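Visit to the snack and tea packing works in Bunden

Our evening class in food trade visited the packing works of Conirbridge in Bunden this March. We were fourteen persons in a small bus, and the drive took longer than planned because the road after Plostilside was closed. We arrived at half past ten and were still received with coffee.

The works is not big. It has 397 employees, and many of them live in the villages near the river. The company began with dried fruit and came to tea and salted snacks later, when the founder's daughter took over. Today they pack for shops in the region and also for one customer abroad, with the brand name Iyamu. I had seen Iyamu tea in my own supermarket and did not know it was filled so close to my home.

Gunther Reuter, the head of production, guided us. He speaks quietly, and in the filling hall we had to stand very near to him to understand. We got hair nets, white coats and covers for the shoes. Rings and watches had to stay in a locker, and one lady from our group could not get her ring off, so she received a blue glove with tape around it.

First we saw the raw goods store. The smell of peppermint there is so strong that my eyes became a little wet. The sacks stand on pallets, and each delivery waits until the laboratory has given its release. Mr. Reuter explained that moisture is his biggest worry. If the tea leaves are too damp, the whole lot goes back to the supplier, and this happens more often in autumn. 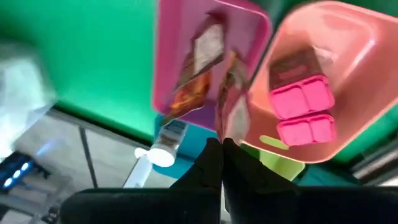

The filling hall has 5 lines. The fastest one makes some 3,200 packets in an hour, but on the day of our visit it stood still for cleaning before a change of product. I found this more interesting than a running machine, because we could look inside. The film comes from a big roll, is folded over a metal shoulder and becomes a tube. Then it is sealed at the bottom, filled, and sealed again at the top. It sounds simple — but the temperature of the sealing jaws must be set again for each kind of film, and a new worker needs months to get a feeling for it.

After the hall we went to the quality room. Two women there press packets under water and look for bubbles. They also open packets by hand and write down how much force is needed, as older customers complain when a bag is too hard to tear. I asked if people also complain about too much air in the bag. Mr. Reuter laughed and said he gets this letter every week.

Lunch was in the canteen, potato soup with bread, and it was very good. At the end everybody could buy from the factory shop. The second-choice goods, with crooked print or a bad seam, are sold at half price. I took home two bags of peppermint and one of salted almonds.

Groups can register by telephone with the office in Bunden. The tour is free, but it has many stairs and there is no elevator to the filling hall. Bring warm clothes for the store.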